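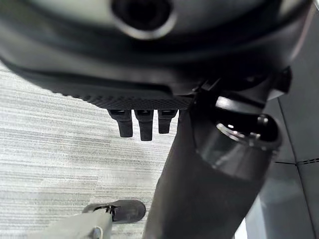 A camera fixed to the wrist sees the arm's own parts before it sees anything else, and the first half of this session is spent on that fact. Most of you will have set up the detector in Session 3 with a camera on a stand, where the view held a table and some blocks. From the wrist the view is shared. The dark housing takes up most of the upper part, a thick black link comes down to the bottom on the right, and the three prongs hang below the housing, left of the link, against a pale, streaked carpet. The prongs are easy to separate because they are black on light grey. The link is harder towards its lower end, where it fades into darkness next to another dark object on the floor. Any threshold that keeps the prongs will keep the link as well, and the two must be told apart by position.

Mobile Manipulation Workshop
Handout for Session 4: Self-view, masks and the hand-eye transform
Broltport site, room 2
Prepared by Carys Watkins and Oldřich Gajdoš
Issued Monday, January 31, 2022

4.1 What you need before you start

Your group's calibration file from Session 3, with the lens coefficients filled in. Groups who left these at zero should redo step 3.6 first. The printed target board, mounted flat. The Prostano log viewer, installed on at least one laptop per group. The arm must be in its parked pose and the emergency stop must be within reach of the person who is not typing.

Reading for this session is chapter 5 of the course notes. The section on rotation vectors can be skipped on a first pass.

4.2 Terms

Self-view: those parts of the image that show the robot itself.

Static self-view: parts of the self-view that stay in the same pixels whatever the arm does. Anything rigidly attached on the camera's side of the last joint belongs to this group.

Moving self-view: parts that change place in the image when a joint turns. A link seen past the wrist is the usual case.

Mask: a black and white image of the same size as the camera image. White pixels are passed to the detector and black pixels are ignored.

Hand-eye transform: the fixed rotation and translation between the wrist frame and the camera frame. It is written X throughout this handout, as in the lecture.

4.3 Building the static mask

The method is to record many images in different poses and look for pixels that do not change.

Record 175 images while the arm runs the slow sweep from the course folder. Do not stand in view of the camera. Do not change the room lights during the sweep.

Convert the images to greyscale and compute the variance of each pixel over the whole set.

Mark a pixel as static if its variance is below the threshold. Begin with the value in the settings file and adjust it by eye.

Clean the result with one opening and one closing, in that order. Fill any holes that remain.

Grow the mask by a few pixels on all sides. Parts close to the lens are out of focus and their edges are soft, so a mask cut exactly to the edge will leave a rim of bad pixels.

Two kinds of error are common. The first is a plain background. A wall or a floor of even colour has low variance even when the camera moves past it, and will be marked as static. If this occurs, place some printed sheets on the floor and repeat the sweep. The second is gloss. A shiny collar or joint cover reflects the lamps, and the bright spots shift as the arm turns. Those pixels have high variance and drop out of the mask although the part beneath them has not moved. Filling the holes deals with small spots. Larger ones have to be painted in by hand, and you should say in your report that you did so.

4.4 The moving self-view

A fixed mask cannot cover a link that moves in the image. Two approaches were given in the lecture.

Approach A is the swept mask. Take the union of every position the link occupies during the task and mask all of it. This needs no model of the arm. The cost is a smaller usable image, and for tasks with a wide range of wrist angles the loss is too great.

Approach B is the projected mask. Read the joint angles, place a simple shape for each link in space, and project it into the image with X and the lens coefficients. One cylinder per link is enough for this course. The cost is that an error in X shifts the mask, and that joint angles and images must carry matching time stamps.

Groups led by Ngân Lò and Vendula Machala will do approach A first. The other groups will do approach B first. All groups do both before the end of the session.

4.5 Estimating X

For two poses i and j, let A be the motion of the wrist between them and B the motion of the camera between them. Then

A X = X B

One pair of poses does not fix X. At least two pairs are needed, and their rotation axes must not be parallel. In practice use many more and solve by least squares. The script solve_x.py does the rotation first and the translation second. An error in the rotation is therefore carried into the translation, and a large leftover error in the second stage should make you suspect the first.

Choose poses that turn the wrist by a good amount around different axes. Small rotations give poor estimates. Keep the whole target board in the usable part of the image, outside the static mask. If a corner of the board passes behind a prong or the link, discard that pose and do not try to guess the corner.

The exercise follows the layout used by Dvořáček in the earlier version of this course, with the order of steps 2 and 5 changed so that a bad pose is found before the solver is run.

4.6 Checking the result

Put the board on the floor and leave it there. Move the arm to five poses that were not used for the estimate. For each pose, compute where the centre of the board lies in the base frame. The five answers should agree. Report the largest distance between any two of them, in millimetres, and include the pose pair that produced it.

A spread which grows as the camera moves further from the board points to the rotation part of X or to the focal length. A spread which stays much the same at all distances points to the translation part. These are guides only, and the two can occur together.

In the December run at Stivcombe, Hedvika Machala's group found that most of their spread came from the camera bracket, which had been fastened with one screw instead of two. Check the bracket by hand with the drives off before you blame the solver.

4.7 Hand in

The static mask as a PNG file.
The swept mask and one overlay of the projected mask, for the same pose.
X as a 4 by 4 matrix, with units stated.
The table of check poses from 4.6.
A note of roughly one page on which approach from 4.4 suits your group's task, with the share of usable pixels left under each.

Name all files with the group letter first. Marks are taken off for matrices without units. Raw sweep images should stay on the group drive and should not be attached.

4.8 Notes carried over from Session 3

The sign error in the course notes at the end of chapter 4 has been corrected in the version now on the server. The old printed copies still have it.

Session 5 uses the projected mask as an input to grasp planning. Groups whose time stamps do not match should see Oldřich Gajdoš before then.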